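Tiled benchtop

A tiled benchtop (also tiled counter or tile-topped bench) is a kitchen work surface made of ceramic or stone tiles fixed to a rigid base, with the joints between them filled by grout. Small square tiles are the most common choice. They may be laid parallel to the front edge of the bench or turned to run diagonally.

Construction

The base is normally a sheet material screwed to the cabinet frames. A backing board is fixed over it, followed by a thin bed of adhesive. Small tiles are usually supplied on mesh sheets, which keeps the joints even, while larger ones are set singly with plastic spacers. Once the adhesive has cured, grout is worked into the joints with a rubber float and the excess is wiped off with a damp sponge. Front edges are finished with bullnose tiles, a metal strip or a timber nosing.

Grout colour

Pale grout gives a more continuous surface but discolours with tea, oil and turmeric. Dark grey grout hides staining and makes the grid of the tiles more prominent. In her survey of rental kitchens in Clatville, Fereshteh Ghaffari recorded 24 tiled benches, 11 of them with dark grout. The survey did not distinguish between original grout and later repairs. 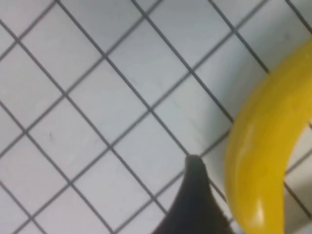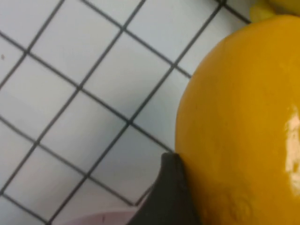

Yellow fruit on white tiles with dark grey grout

Use with fresh produce

Whole fruit is often kept directly on the tiles. Glazed tile does not absorb juice and can be wiped clean, but unsealed cement grout is porous and is etched over time by acids, including lemon juice. Cut citrus is better placed on a board or plate. Bananas may be left on the bench at room temperature, though they bruise where their weight rests on a raised tile edge.

Round fruit tends to settle where joints are deep or the tiles are uneven. On a flush surface it can roll, and a shallow bowl is generally used.

Cleaning and repair

Crumbs collect in recessed joints and are removed with a soft brush before wiping. A neutral cleaner is suitable for both tile and grout. Vinegar is not recommended on cement grout or on limestone and marble tiles. Sealer is reapplied when water no longer beads on the joints.

Cracked tiles can be replaced singly after the surrounding grout is raked out. Matching an older white is difficult, as glazes vary between batches, and spare tiles from the original job are commonly stored for this purpose.

See also

Backsplash
Ceramic glaze
Grout
Mosaic tile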